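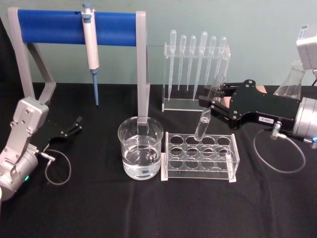

Holtbridge, 8/8/26

I have been setting up a small wet bench since May, and it has finally reached the point where everything on it has a place. A few people asked me to write down what I put where, so I'm doing that now.

The bench is an ordinary table with a black cloth over it. I went back and forth on the cloth. Clear glass and clear plastic are hard to see on a white surface, and much easier on black. The drawback is lint. Every speck shows, and a cloth creases where a proper mat would lie flat. I go over it with a roller before I start and that takes care of most of it.

The beaker of water goes near the middle. I fill it a little over half. Thoa Lương, who had the bench before me, kept hers nearly full and I spilled it twice in my first week, so I stopped doing that. The test tube rack goes right next to it. It's a clear acrylic one with twelve holes, three rows of four. I had a bigger rack before this and gave it to Phong Kiều. Twelve is plenty for the kind of work I do, and a small rack leaves me room to put my hands down.

Tubes go in rounded end first, obviously, but I tilt them on the way in and find the hole with the bottom of the tube before I straighten up. With two plates, you have to hit the top hole and then the one under it. If you push straight down you catch the lower plate, and sooner or later you chip a tube.

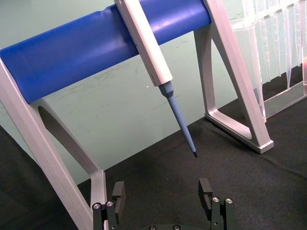
The pipette stand took me the longest to settle on. For years I laid my pipette down on the bench between uses, which everyone tells you not to do. Liquid can run back into the body, and then you are taking it apart and cleaning it. The stand is just a thick blue bar across two side supports, and the pipette hooks over the bar and hangs tip cone down. I looked at a carousel from Windent that holds more, but I only keep one pipette out at a time — the rest stay in the drawer.

I keep the box of tips beside the stand, on the right. I used to keep it at the front and I knocked it over with my sleeve. The tips come in bags of 1,000 and I refill the box by hand in the evening. The ones I buy go up to 200 microliters. Brândușa Ursu sets hers to 175 for nearly everything, and I have picked up the habit. 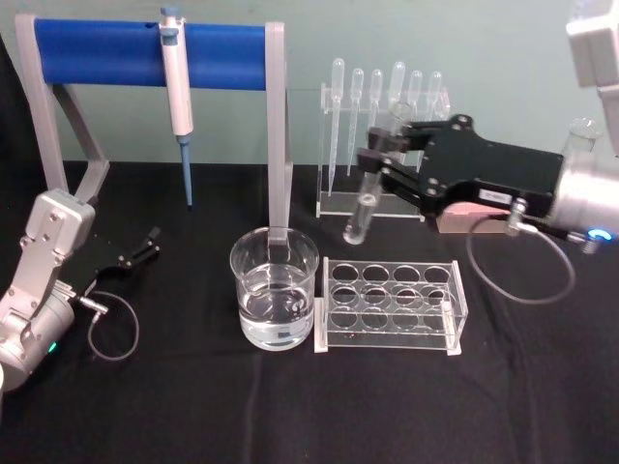

No. 10

Transfer pipettes are the last thing. These are the soft plastic ones with a bulb at the top. Mine stand in a clear rack against the wall, bulbs up, six in a row. I use them for topping up and for any job where the exact amount doesn't matter. They used to live in their bag, and I would pull out three every time I wanted one.

I still have to decide on a waste cup. Hòa Phùng uses an old yogurt tub, and it tips over if you look at it. I may try something heavier with a wide base. I also want a second cloth so I can wash this one without stopping work.

3 comments · 10 shares

Recent posts
Labeling tubes so the ink stays on
Cleaning out the Brunemero cabinet
What I keep in the top drawer

Get new posts by email. You can unsubscribe at any time.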